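The Soap Dish Gets Its Due: A Talk With a Small-Batch Soapmaker

The soapmaker behind Wirov works out of a narrow shop in Grundska, and the first thing she wants to discuss is drainage. Scent can wait. "People spend an hour choosing a bar and then set it down in a puddle," she says. "It breaks my heart a little!"

So we start with the dish, a pink one, and a bar of green soap.

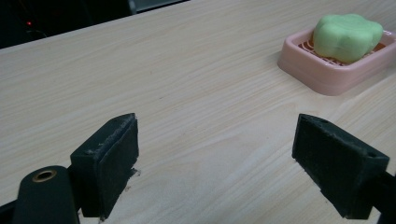
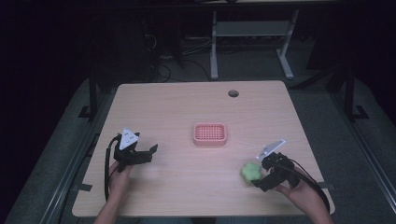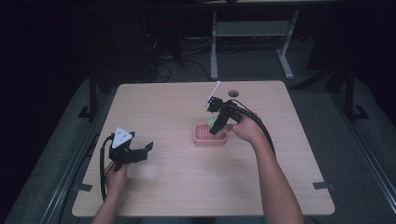 What a good dish does

She has strong feelings about holes. A flat dish with no openings, she says, is a bowl by another name, and a bar left in one goes soft underneath before the week is out. What she looks for is a raised rim, a floor the water can get through, and enough room for air to reach the bottom of the soap.

"I love the little square openings," she says. "You can rinse the whole thing under the faucet, give it a shake, and you're done. My grandmother scraped hers with a butter knife every February, whether it needed it or not."

She doesn't care much about matching sets, but she does like color. Green on pink makes her happy every time — "like sherbet," she says — and she'll happily talk you out of a white dish if you give her the chance.

Round bars, square dishes

Wirov made plain rectangles for its first 2 years. Then came a batch with soft, bumpy edges, and customers at the Nerska market kept picking them up just to hold them. Those bars sold out first, and she has been fond of a lumpy outline ever since.

"A rounded bar sits nicely in the hand, and it doesn't have corners to crumble," she says. "It also touches less of the dish, so more of it gets to dry." Her advice is to leave a bit of space at the sides and turn the bar over whenever you think of it.

The curing shelf

Behind the counter, the newest bars rest on racks that came from Lehtinen, a bakery supplier two towns over. A full batch is 240 bars, and each one gets 7 weeks on the shelf before she'll wrap it. She used to give them less and regretted it. The extra time makes a harder bar, and a harder bar lasts longer beside a busy kitchen sink.

I asked how many bars she keeps going at home. Three, as it happens: kitchen, bathroom, and one by the back door for after gardening. "And every one of them has a proper dish," she says. "I'd be embarrassed otherwise."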